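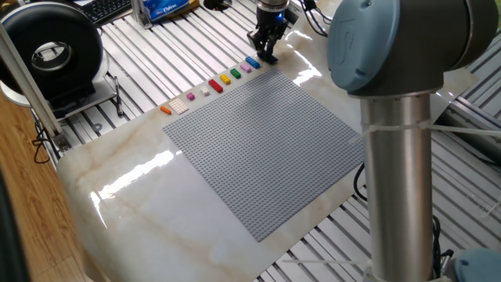 Jaltley brings back the Lunora balm, smaller tin, new lid

Quick one today as I'm typing this between trains. The Lunora cleansing balm is back on the Jaltley site as of Sunday morning, after being gone since last January. Same formula, they say. Smaller tin, new lid, new price.

First the basics. The old tin held 101 grams and cost $39. The new one is 60 grams and costs $28. Do the math and you're paying more per gram, yes. Jaltley isn't hiding it, the weights are both on the product page, but it isn't in the launch email either. Only one scent so far, the fig one. The unscented version is "planned," no month given. If you have reactive skin and were waiting on that, keep waiting.

The lid. Old one was the screw top that jammed if you had any product on your fingers, which you always did, because balm. New one is a hinged flip with a little lip at the front. There's a spatula that clips inside the lid. I had the press tin for four days and the spatula stayed put in my wash bag on a bumpy bus ride, so that's a pass from me.

Texture is what most of you emailed about. The last few batches before it dissapeared went grainy, and there was a whole thread of people heating theirs over a mug of tea. Vangelis Zacharopoulos, who runs product at Jaltley, told me by phone that the shea was cooling too slowly in the old, deeper tin. "The shallow tin sets faster. That was most of the fix," he said. They also changed filling lines. My tin was smooth all the way down to where I dug, and I dug pretty far for the sake of this post.

Takes off mascara in one go, the tubing kind in two. Rinses a bit cleaner than I remember, though my old tin is long gone so I can't compare side by side. Still leaves a slight film if you don't use a warm cloth. Fig smell is strong for the first minute, then nothing.

Now the launch itself. Jaltley put 603 tins up for the first drop, site only. The full-size listing was showing sold out by lunch. Brynhildur Þrastardóttir, who handles customer orders there, says a second batch is being poured now and that anyone on the waitlist gets an email a few hours before it goes live. She wouldn't give a day. Two per person limit, and it's per shipping address so using your other email won't help. A few of you already tried, I heard.

Shops: Dilleo will have it in stores later in the spring, and Ásgeirsdóttir is taking preorders at the counter only, not online. Dilleo's price will be the same as the site. I asked Ásgeirsdóttir about theirs and haven't heard back, will add it here when I do.

Returns. If you bought one of the grainy tins last year and still have the order number, Jaltley will give you store credit for the full amount. Write to the help address with the order number and a photo of the inside of the tin. You don't have to send the tin back. Works even if it's mostly used up, I checked that twice. Credit doesn't expire but it can't be used on the gift boxes, and it can't be combined with the newsletter code, so pick whichever saves you more.

Couple of other bits from the same call:

The toner is not coming back. Sorry. The bottle supplier closed and they don't want to redo it in plastic.

Hand cream is getting the flip lid too, later this year.

The muslin cloths are sold separately now, $6 each. They used to come free with the balm. Not thrilled about this one. Any soft washcloth does the same job, I've been using one from the bottom of my linen closet all week and my face hasn't noticed.

Refills, no. I asked. Zacharopoulos said the tins are recyclable and that a refill pouch was tested and "came out a mess." Maybe next year.

Is it worth it at the new size? If you used the old one every night you'll get through this in two months or so, going by my digging. For travel it's great, for every day I'd wait and see if a bigger tin turns up. Jaltley says nothing is decided on that.

Waitlist is at the bottom of the product page, below the reviews, easy to miss on a phone. Put your name down even if you're only half sure, you're not charged anything until you check out.

Train's here. Comments are open, tell me if your tin came grainy and what batch number is stamped on the bottom, I'm keeping a list to send to Brynhildur. Full review with the before and after mascara pics goes up once I've finshed the tin.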